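Chest of drawers

A chest of drawers is a piece of storage furniture made up of a case holding two or more drawers, usually stacked one above another. It is used mainly for clothing, linens and small household goods. In American English a chest of drawers kept in a bedroom is often called a dresser or a bureau, although some dealers keep "dresser" for a low, wide piece that carries a mirror.

History

The chest of drawers grew out of the plain lidded chest, the most common storage piece in European homes through the Middle Ages. A lidded chest had to be emptied from the top to reach anything at the bottom. Makers began adding a single drawer under the main compartment, a form now known as a mule chest. By the second half of the 17th century, cases filled entirely with drawers were being made in large numbers in England and the Low Countries, and the form spread to the American colonies soon after.

Factory production in the 19th century made the piece cheap enough for most households. Flat-pack versions, sold as panels with hardware for the buyer to put together, became common after World War II.

Construction

The case consists of two sides, a top, a bottom and a back. Older cases were built of solid boards or of frames with panels set into them. Many later ones use particleboard or fiberboard with a thin surface of veneer or printed paper.

Drawer boxes were traditionally joined with dovetails at the corners. The drawer slid on wooden runners fixed to the inside of the case, and wear on these runners is the usual reason an old drawer sticks or drops at the front. Metal slides with rollers or ball bearings are now standard — the full-extension type lets the drawer come out to its whole depth.

Types

A tallboy, or highboy, is a tall chest in two sections. A lowboy is a short table with one row or two of drawers. A lingerie chest is narrow and often has seven drawers. Small two-drawer cabinets are used beside beds and under desks. 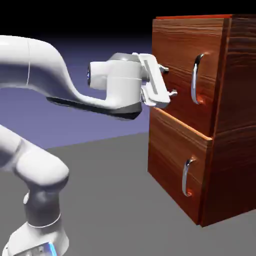
A wooden two-drawer cabinet, shown in a 3D simulation.

Safety

Tall or lightly built chests can tip forward when several drawers are opened at once or when a child climbs on them. Manufacturers supply straps or brackets for fixing the case to a wall. In the United States, a federal stability rule for clothing storage units took effect in September 2023.

See also

Cabinet
Nightstand
Sideboard
Wardrobe

This page was last edited on Mar 2, 2025.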